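I have worked at the Clolbridge returns depot for six years, the last two as a shift lead, and in October I was asked what I thought of the new sorting line. I gave a short answer in the meeting. This is the longer one.

First, what changed. We take back household goods and packaged groceries that shops could not sell or customers sent in. Until last year every item was picked up, turned over and put in a bin by a person. Now the Cestent arms take most of the boxed goods, and people handle whatever the arms pass over. On a normal shift the line clears 610 items an hour. By hand, with a full crew, we managed 412 on a good day.

I am in favor of the machines. My wrists are better than they were. Alun Morgan, who has been on the floor longer than any of us, no longer goes home at two in the afternoon with his back locked up. Anyone who says the old job had dignity in every part of it has not lifted crates for eight hours.

What I object to is the way the remaining work is talked about. In the plan it is called "exceptions." The word makes it sound small. It is most of what 22 people now do all day, and it is the hard part. An arm does well with a row of the same box. It does badly with mixed goods lying at odd angles, soft wrappers next to stiff cartons, a clear bottle beside a clear cup. Those were always the slow items. The difference is that we used to get easy ones in between – a box, another box, a second to look up – and now we don't.

Oana Ciobanu timed her own station for a week and found she was making a decision every few seconds with no break in the pattern. She was not lifting more. She was just more tired, and she made mistakes late in the shift that she had not made before. Management looked at the mistakes and offered her training. She had trained half the crew.

Then there is the teaching. Part of our week now goes to showing the grippers how to deal with clutter. We use a hand-held version of the gripper, close it on things the way we would with our fingers, and the recordings go to Ferner, who supply the software. Some 600 recordings have gone out from our site so far. The goods are set out the way they turn up in real life, on whatever surface is there, with cartons and wrappers touching each other.
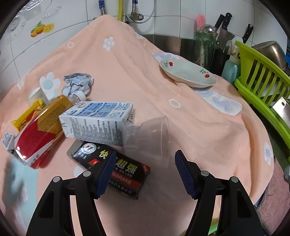

## What we should be paid for

Doing this well takes judgment. You decide which item to go for first and how to come at it so that you don't knock over its neighbor. Catarina Baptista is the best at it on our shift, and she is on the same rate as someone who started last month. If her hands are teaching a product that Ferner will sell to other depots, her pay should show it. I put this to Lucian Avram, our site manager, and he said recording counts as light duty. I don't agree. It is skilled work done sitting down.

I would ask for three changes. Pay a separate rate for recording hours. Send some of the easy boxes back to the hand stations, even if the hourly figure drops a little. And put someone from the floor in the room when the next line is planned, before the drawings are done. Alina Filip has already said she would do it.

The arms are staying, and I would vote to keep them. The second line is due in the spring, and the drawings have not been started yet.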